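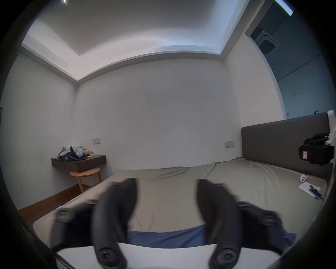 August, bedding room, started 10:40

Fitted sheet question again. Caven sent the second batch with a note saying the elastic is "re-tensioned" and the wrinkle problem is solved. I have read that sentence about earlier batches too. The supplier sheet gives no before and after numbers for the elastic, so I'm treating it as the same sheet until it behaves like a different one.

Setup as last time. Bed against the wall, gray headboard in place, no top sheet, no pillows. Blue piece used as the loose item. The khaki sheet was washed at 60 and dried flat. Despina Kos wanted it tumble dried because that's what people do at home, and she's right, but then we can't compare with the July notes, so it stays flat dried for now. I've put tumble drying on the list.

First go at making the bed: corners nearest the door went on without a fight. The far corners are where it always goes wrong. You have to lean across, you pull toward yourself without meaning to, and the slack ends up along the wall. I did it three times. Each time the middle looked good from the doorway and each time there was a ridge at the back when I ran my hand along it. Smoothing moves the ridge. I don't believe it removes anything. If the fabric is too long for the mattress by a finger's width, that width has to sit somewhere.

Mattress depth matters more than the Caven people admit. Their chart stops at a depth ours is just over. I asked about this in writing and got the chart back.
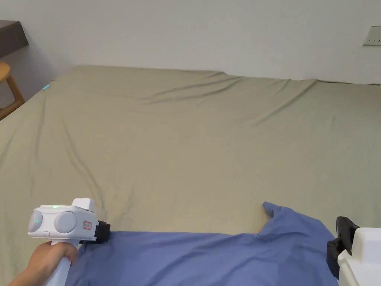 *Troltutside Household Textiles Group, bedding bench*

11:25. The long shallow creases are the ones I care about. They run on a diagonal, which to me says the sheet is twisted on the mattress and the elastic has little to do with it. Espiritu (the other supplier) claims their cut doesn't twist. Their sample was smaller, so of course it looked tighter. Not a fair test, and I said so when the comparison table went around with a green tick next to it. Please can someone take the tick off.

Things I tried against the diagonal:

- Both head corners first, then both foot corners. Slightly better at the head, no change in the middle.
- Opposite corners. Everyone recommends this one. I got more twist, if anything.
- Lifting the mattress at the wall side and tucking from below. Works, hurts my back, and I can't see anyone doing it every week.
- Pulling the bed out from the wall. Fast and neat. Pushing it back wrinkled the far edge again.

Tape check on the sheet came out at 81 grams over the weight printed on the bag. Our scale reads 940 for the reference bundle and it should, so I trust the scale. Heavier cloth might be good news for creasing. It might also mean somebody changed the fabric without telling us, and then the July results are worth less than I'd like. Writing to Caven about it. Not holding my breath.

(Edit: "tape check" above should say weighing. Left it so the page matches the carbon copy.)

Blue piece next. The Jatavar method sheet says to lay the loose item down first, spread it, square the edge nearest you, and fold only then. I've been folding from a crumpled start because it's quicker, and Despina says that is why my stacks lean.

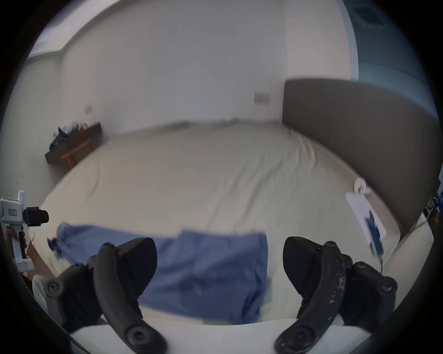 So I timed both. Spreading first took around half a minute longer per piece and the fold did come out squarer along one side. The other side still had a corner wandering off. I'd want many more repeats before calling it a better method, and I'd want somebody who doesn't already like the Jatavar sheet to do the judging. A leaning stack could just as easily come from the shelf, and nobody has put a level on that shelf.

One more nuisance. Spreading anything on the bed drags the sheet underneath, so every fold undoes a little of the smoothing. If we judge the sheet and the folding on the same bed in the same hour, we're spoiling one with the other. Move the folding to a table, or do it after the sheet notes are finished. I'd go for the table.

Open:

- fabric weight, ask Caven, get an answer in numbers this time
- measure mattress depth again at all four corners, I only have one figure and don't remember which corner
- same-size sample from Espiritu
- tumble dried run, Despina to set up
- level on the shelf

Stopped 12:50. Left the sheet on the bed overnight to see if the creases relax by themselves, as the leaflet promises. My guess is no.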